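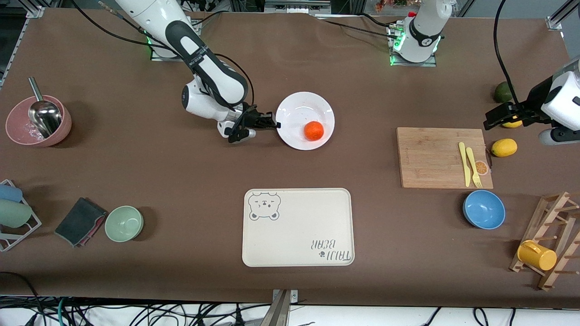
Orange, lemon, avocado. The three I want to grow.

Print this thread | E-mail this thread

Citrus and an avo in a frosty backyard – mad or doable?

muddy_gumboots
4 June 2022
Hi all, long time reader, finally registered. We've moved up to Plerkell (600 metres, clay, wind straight off the paddocks) and I've got a decent patch of lawn out the back that I'm sick of mowing. I'd love an orange, a lemon and an avocado out there. We go through a ridiculous amount of all three and I'm tired of paying supermarket prices for avos that are brown by the time I get the knife in.

The catch is frost. We had our first proper one in May and the birdbath was solid. The bloke at the Lauritsen Road nursery told me to forget the avocado completely and was a bit sniffy about the orange too. He was happy to sell me a lemon. Budget is $300 for the lot, trees and soil and whatever else. Has anyone up this way had any luck?

Print | E-mail

tankwater
Welcome! I'm one valley over and a bit lower than you. Lemon, yes, no worries at all, but get a Meyer. I know people turn their noses up at them for not being sour enough but mine has been through eleven winters and I've never covered it. The Eureka I planted the same year lasted two. Orange, I'd go for a Washington navel on trifoliata rootstock against a north-facing brick wall. Avo I can't help with, never been game.

Print | E-mail

passionfruit_pete_no_more
Agree with the nursery bloke. I've killed three avocados. First one was a Hass, second one was a Hass, third one was a Bacon that everybody on this forum swore blind would take the cold. Dead, dead, dead. In the end it was root rot that got the Bacon, the frost only singed it. You said clay. That'd worry me more than the frost to be honest.

Print | E-mail

sixhens
Pete, did you mound it though? I remember your thread and I'm pretty sure you planted it in a hole. In clay that's a bucket! Avocados want to sit up high on a big heap of good free-draining soil with mulch all over the top, and you don't dig down at all. Ours is on a mound that comes up to my knee and it's taller than the chook shed now. We do get frost, only not birdbath-solid frost, so make of that what you will.

Print | E-mail

passionfruit_pete_no_more
Yes I mounded it. The third one anyway. Not knee high, I'll give you that.

Print | E-mail

muddy_gumboots
Thanks everyone, this is great. I do have a brick wall facing north but it's the laundry wall and it's got the hot water unit on it, so there's only room for one tree. Does the orange get it or the avo? And tankwater, is a Meyer really that much hardier? I like a lemon that bites. I'd be making curd and cordial with it, and putting it on fish.

Print | E-mail

tankwater
Give the wall to the orange. It's the one that has to ripen fruit through the cold, and you need warmth to get any sweetness into a navel. As for the Meyer, yes, night and day. It makes lovely curd, you just cut the sugar back a bit. For cordial I chuck in a teaspoon of citric acid and nobody's sent it back yet.

Print | E-mail

grumpy_quince
I'm going to be the one who says it. Why fight your climate? At your height you could have the best apples, quinces, pears and cherries in the state and you want to spend years running outside in your dressing gown with old sheets. Plant a lemon for the kitchen, sure. Then swap a box of quinces for a box of oranges with someone down the hill. We do it every winter.

Print | E-mail

sixhens
Some of us like running outside in our dressing gowns, quince :)

Print | E-mail

dirt_under_nails
For the avo, have a think about a big pot on wheels for the first few years. Mine lives in a 30 litre pot under the carport from May and goes back out when the frosts finish. You'll have to pot it up eventually and I doubt you'd ever get a big crop that way, but it gets the trunk some age before it has to cope on its own. I got mine by mail from Dreltisitz and it turned up well packed, no broken branches. It's a Fuerte. Stay off the grow-it-from-a-seed idea unless you want a nice leafy thing and no guacamole.

Feeding – I use the Jekier citrus pellets on everything, little and often in the warm months, nothing at all in winter. You don't want soft new growth when a frost hits.

Print | E-mail

passionfruit_pete_no_more
Little and often with plenty of water, yes. But I wouldn't feed an avo in its first year full stop. They sulk.

Print | E-mail

dirt_under_nails
Mine got fed from the second month and never looked back, so we'll have to differ on that one.

Print | E-mail

muddy_gumboots
OK, I've been out with the tape and the wheelbarrow. Plan so far is navel on the laundry wall, Meyer near the back step where I can grab one in my slippers, and a Fuerte in a pot. I priced it up and with the potting mix it comes to $217, so there's a bit left over for frost cloth. Grumpy_quince, I may also have put a quince on the list. Don't tell my partner, who still thinks we're keeping the lawn.

One more question. Do I plant the citrus now or wait until spring?

Print | E-mail

tankwater
Wait! September at the earliest up there, October if you can stand it. The quince you can put in bare-rooted as soon as they're in stock.

Print | E-mail

grumpy_quince
Smyrna, if you can get it. And stake it, with that wind.

Print | E-mail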